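Fake grapes for a greengrocer display – crates or bowls?
Forum: Props, Display and Shopfronts

crate_expectations
Posted 30/06/2026

I've been handed the fruit for our community theatre's market set and I have opinions, which is unfortunate for everyone. The budget is 100 dollars, most of which has gone on grapes. Green, red, and one very dark variety that looks like it's been left in a car since January.

My plan is slatted wooden crates, tipped towards the audience, one colour to a crate with a stray or two for realism. Witold Bednarek, our director, wants everything piled in bowls "like a painting". He's welcome to paint one.
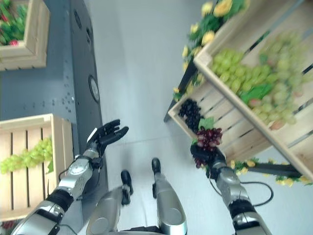
The tipping matters more than people think. A flat crate shows the front row a nice plank and the balcony a bit of fruit. Mine are going at a fair angle, if I can stop the lot sliding into the orchestra. Has anyone managed that without glue?

mustden_mary

Non-slip drawer liner on the bottom, and scrunched brown paper under the back half. The paper also means you need less fruit. We did the Mustden harvest window that way for years and it only avalanched the once.

Flellis77

Bowls. Sorry. I've dressed fruit for three productions and crates eat stock. You'll put 90 dollars' worth in and it'll look like a shop that's closing down.

crate_expectations

It's meant to be a shop that's closing down. That's Act Two.

Flellis77

Then carry on, I suppose.

old_dudek

Nobody's mentioned leaves. Plastic grapes without leaves look like a bag of marbles. Wire a leaf near the stem of each bunch and leave one or two poking up out of the heap. Don't put them all facing the front or it looks like a salute.

And hang the bunches by the stem for a night before you use them. Ours came squashed flat in the post from Litesbridge and never did recover their figure.

crate_expectations

Leaves are on, and far too bright. That green belongs on a highlighter. I was going to knock them back with a bit of watered-down brown paint, but I'm told it flakes.
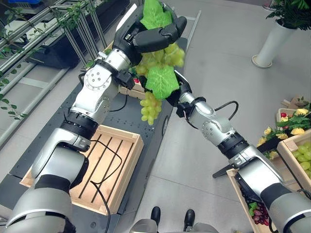 The green bunches with the big toothed leaves are the best of the bunch (sorry) and I'd like those at the front where the actors can grab them. There's a line about sour grapes. It's not a good line, but it's ours.

mustden_mary

It does flake. Use a dry brush and hardly any paint, then leave it alone for a day. If they're being handled every night, don't paint the grapes at all, only the leaves.

Flellis77

Disagree on leaving the grapes. A dusting of talc gives you that bloom real ones have. Takes ten seconds.

old_dudek

And comes off on the costumes in five. We had a vicar in black with white handprints all down him. Got the biggest laugh of the night, and it was a funeral.

Flellis77

Cornflour, then.

old_dudek

Same vicar, I'm afraid. Matinee.

crate_expectations

No powder. Our grocer wears a navy apron and already blames me for things. Going with drawer liner, paper underneath and the dry brush. Witold has been promised one bowl, a small one, upstage behind the potatoes.

mustden_mary

Which potatoes? Real ones sprout, you know. What's the run, a week?

crate_expectations

Two weeks. I'll start another thread about the potatoes.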